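Tadach community quilt project: where we are as of April

Hi all, and thanks for being patient with me on this one! I know the update was supposed to land before the end of last month, but we were knee deep in batting and I kept putting off the typing part (sewing always wins).

So, the big news first. The Tadach group is up to 1,390 finished hexagons and squares out of the 2,000 we promised in the grant application. I'm really happy with that. The winter was slow, mostly on account of the cutting. We'd been doing everything with scissors and paper templates, and our pieces were coming out just different enough that nothing met at the corners. I unpicked one whole row three times before I gave up and went to bed.

Your second payment went on rotary cutters, mats and a big bolt of the Stukura cotton in off-white, which we're using as the background for all 7 quilts. It presses beautifully and doesn't fray nearly as much as the cheaper stuff we started on. I did try to get the matching blue as well, but it was back-ordered and I didn't want to hold everyone up, so the borders will be in a navy from the Tunex clearance shelf. It's a touch heavier. I washed a piece twice and it hasn't bled, fingers crossed.
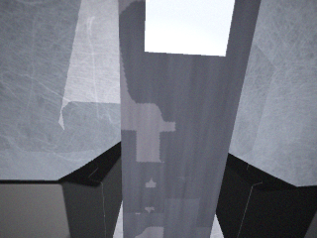 Kiều Đồng wrote back after my last update to ask whether the navy would pull on the lighter cotton once the quilts had been through a few washes, and whether we'd thought about prewashing the lot. Good question, and yes, we're prewashing all of it now! It adds an evening to every batch, plus a mountain of ironing, but I'd much prefer the shrinking to happen before the quilting than after. The comment about wider seam allowances on the borders was a great one too, and we've gone up to three eighths of an inch there.

As for the tops, 2 are completely pieced and basted. The first one is the Hà pattern with the offset stars, and it's a beauty. The second is simpler (big squares, narrow sashing) and went together in no time. The third is laid out on my dining table, so we're eating in the kitchen until I settle on where the yellow goes.

Money is fine. We're a little over on thread and under on backing, and I've moved the difference across as you said I could. The receipts are in the envelope with the fabric swatches.

Next up is hand quilting the star top and getting the remaining hexagons cut. If anyone has a spare large hoop they'd be willing to lend, I would love to hear from you!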